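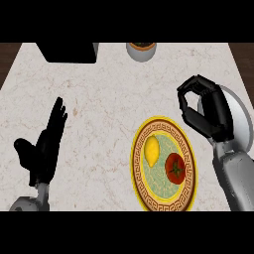

Marble counter, with the Greek key plate and the white pot.

Diary > House > Water

August
Posted by the Wadgate house diary

Softener again. I was awake at two in the morning and heard it regenerate, which it had also done earlier in the week. At our rate of use that should not happen, so after breakfast I went down to the basement with a flashlight and the manual.

The unit is a Lemico single tank with a metered valve head. The previous owners had it put in, and the settings were never written down anywhere I could find. The valve counts gallons through a small turbine in the outlet and starts a cycle at two in the morning once the count reaches the set capacity. Ours is set to 1,000 gallons. The display keeps a running total for the last full month, and for July it reads 2,167. By that arithmetic I should have heard two cycles in July, possibly three depending on where the counter stood on the first.

The salt says otherwise. I filled the brine tank at the start of July and marked the level on the wall in pencil. It has dropped much further than two cycles would explain.

The answer was on the second page of the settings menu. You hold the up arrow and the menu key together for five seconds to reach it, and the manual mentions this only in the installer section. There is a day override, meant to force a cycle in houses that stand empty for long periods so the resin does not sit too long. Ours was set to 6 days. The meter has never had a chance to trigger anything. Every sixth day the valve has been running a full cycle whether the resin needed it or not.

Each cycle puts 66 gallons down the drain according to the table in the manual. I ran one by hand in the afternoon to check the stages: backwash, brine draw, slow rinse, fast rinse, refill. All of them advanced when they should. Brine draw was a little slow. I took out the injector and found grit in the screen, rinsed it, and put it back with a smear of silicone grease on the O-ring. The O-ring is flattened on one side and will need replacing. Jacobs had nothing in that diameter, so I have ordered a seal kit from Tralisa and closed the cap hand tight for now. No drip after an hour with the pressure on.

New settings: day override 14, capacity left at 1,000, start time left at two. I thought about raising the capacity too, but I would like a month of readings with one thing changed.

Hardness at the kitchen tap tested at one grain before I touched anything and the same in the evening. The strip on the outside faucet, which bypasses the unit, went dark at the top end of its scale, as it did in spring.

Also found that the drain hose has no air gap. It is pushed well into the standpipe and taped. I pulled it up and tied it to the pipe so the end sits clear of the opening. Some splash at backwash, not enough to wet the floor.

Salt level marked again in pencil, above the old line, after one bag. Next reading at the end of the month.

Comments (3)

hardwater_hal: Mine came set to 7 days from the installer. Check whether your override comes back after a power cut. On my valve it does.

Guest: What brand of strips? The ones I bought can't tell five grains from fifteen.

basementlog: Replace that O-ring soon. A flat one lets air in on the brine draw and you end up with a tank full of water and no softening.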